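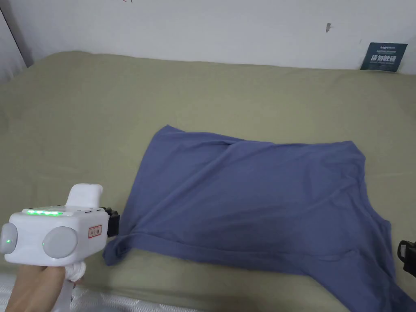
Subject: Re: [laundry-tech] Shirts coming out stiff after softener change

On the Brilville list someone wrote:

> We moved from Rukance to Pladeo in March and our cotton T-shirts
> now dry stiff. Same machines, same load size. Water is hard here.
> Is the dose too low, or is it the final rinse?

Check the rinse before you touch the dose. Stiff cotton in hard water is usually leftover detergent plus calcium, and more softener will only coat it.

Take a sample of the last rinse and compare its alkalinity with your tap water. If the two readings are far apart, add one rinse and test again. We ran 3 rinses at 41 C for a month and the stiffness went away with no change in softener.

If the readings match, look at the dosing pump. Our Brandão unit kept the old calibration after the product swap and was opening the softener valve during the second rinse, so most of it went down the drain. The log showed this under code 1716. Resetting the product table fixed it.

Over-drying gives the same feel. Pull a few shirts while slightly damp, lay them flat, and compare them with the rest of the load the next morning.

Please post your hardness figure and the rinse readings.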